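Subject: Re: [small-cells] What to budget beyond the arm itself?
List: small-cells, the Sudholm shared automation list
Time: 4:40 pm

> Hello all. We are putting together next year's equipment request and the plan is to
> add an arm for sorting returned cables into bins. I have the quote for the arm and
> I have a quote for a gripper, and my manager would like to know why I keep saying
> the number isn't finished. Has anybody here been through this with soft or floppy
> items? What did you end up buying that wasn't on the first list? We would want to
> send the request in by November, and once it is in I can't go back and ask for more.
>
> Also, is it worth paying for a second set of fingers up front?

Hi, and welcome, I don't think I've seen you post before!

I've been through exactly this, with cables too, so I'll try to give you the long version and you can skip what you don't need. We started the Misent project with an arm, one gripper and a lot of optimism, and my first budget sheet had 4 lines on it. The one I would write today has 10, and I don't think any of the extra ones are fancy.

To your last question first: yes, buy the second set of fingers. We got ours from Radulović and put $800 aside for both sets together, which felt like a lot at the time for what looked like small lumps of material. But a thick cable coil and a thin bundle folded up and tied in the middle want quite different things from a fingertip. The thick one wants a wide opening and a bit of squeeze. With the thin one you mostly need to get the tips down close to the table without scraping it. We spent weeks trying to find one shape that did both and I'd rather have had the weeks.

Next, the cable on the arm. I know, it sounds silly, cables for a cable project. Whatever you mount at the wrist will need its own wiring, and that wiring needs enough slack to follow the wrist through its turns without snagging on the rim of a bin. Ask for spares of that lead in the same request. Ours took six weeks to come from Nillow when we finally had to order one on its own, and the arm sat still that whole time -- paid for, bolted down and doing nothing. If you put 2 spares on the sheet I doubt anyone will even ask about it.

Then bins, and please don't laugh, put the bins on the list with a part number. We began with whatever was in the cupboard, some see-through and some solid, all different heights, and every swap meant teaching the drop positions over again. Clear walls also gave our camera trouble on bright afternoons. I'm not saying you can't use them, we still do for some of the work, only try one before you order a stack.

Which brings me to light. If your table is anywhere near a window, look at it at different times of day before you settle on the spot. A shiny tabletop will throw a big white patch right where you'd like to set things down. Blinds, a matte mat, or simply a different corner of the room will fix most of it, and the mat is by far the cheapest, so I'd write it in now and be glad of it later.

I'd also keep a line for the things you are going to handle. We ran out of variety very early on. You want different colors, different thicknesses, some with big chunky plugs and some with hardly any, and ties of more than one kind, with the ends left long on a few. Your returns shelf may give you all of that for free, in which case lucky you, but somebody's hours will still go into bundling and unbundling, and hours are what I forgot to ask for altogether.

As for your manager, what worked with mine was leaving the arm quote off the top of the page. I led with the table, the bins, the light, the fingers and the spare leads, and by the time we got down to the arm it was plain that it couldn't do much by itself.

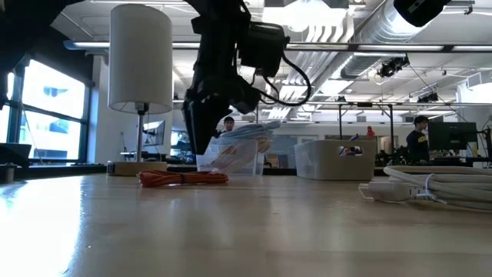 One more thing before I let you go. Ask your gripper supplier whether the quote includes the mounting plate and the screws for your wrist. Ours did not, and it was a small bill that held up a large one. I'm glad to send you my sheet with the prices taken out if you write to me off list.

Warm wishes from the Misent bench, and good luck with the request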